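Keeping an Old Home Printer Going
May
By the Household Desk, Leltbridge Bite

A home printer spends most of its life asleep and the rest of it sulking. Ours is a Pledard all-in-one that lives on top of the filing cabinet and wakes up only for return labels, school forms and the odd boarding pass. It has outlived two laptops. What follows is how we've kept it out of the skip.

Print something every week. Anything will do, as long as it has a bit of each colour in it. Inkjet nozzles dry up when they're left alone, and a cleaning cycle to unblock them drinks far more ink than a small square of rainbow. We do ours on a Saturday with the shopping list, which has never looked so festive.

Turn it off at its own button and let it finish grumbling before you touch the wall switch. That last bit of whirring is the cartridges being parked under their caps. Cut the power halfway through and they sit out all night with their mouths open.

Streaks. Run the cleaning cycle once, print a test page, and if it's still stripy, run it once more. Then stop. Leave the thing overnight and try again in the morning. People who run it six times in a row end up with clean nozzles and nothing to put through them.

If the streaks survive that, take the cartridge out and stand it, nozzle side down, on a folded piece of kitchen paper dampened with warm water. Two minutes is plenty. Dab it, don't scrub, and keep your fingers off the copper contacts. This is for cartridges with the print head built in. If yours are plain tanks, leave them be and read the manual, assuming it isn't under the fridge leg.
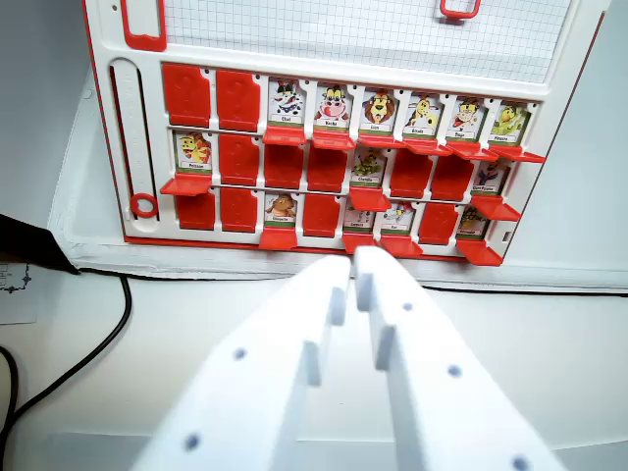
Paper matters more than the adverts for ink would have you believe. Keep it flat, in its wrapper, and away from the kettle. Damp sheets go in two at a time and come out as a concertina. Fan the stack before you load it, and don't fill the tray to the brim: 30 sheets feeds far better than 40 in ours, whatever the little line on the side claims.

When it jams, switch off, then pull the paper slowly in the direction it was already going. Use both hands. If it tears, open the back and look for the missing corner with a torch, for the corner is always there and always the colour of the printer.

Rollers that slip want a wipe with a lint-free cloth and a drop of water. Turn them by hand as you go. An old cotton pillowcase does nicely.

Error codes are a genre of their own. Ours likes to announce 911, which sounds as though we ought to ring somebody. Pull the plug, wait around ten minutes, plug it straight into the wall socket without the extension lead, and try again. The code has cleared every time so far, and I don't enquire further.

If the computer swears there is no printer, remove it from the list of devices and add it again. Check first that the printer is on the same wifi as you are. Ours once joined the signal in the garage and had to be coaxed back.

Refills: I've used Amuvton ones in black for letters and had no complaints. For photographs I go to the chemist.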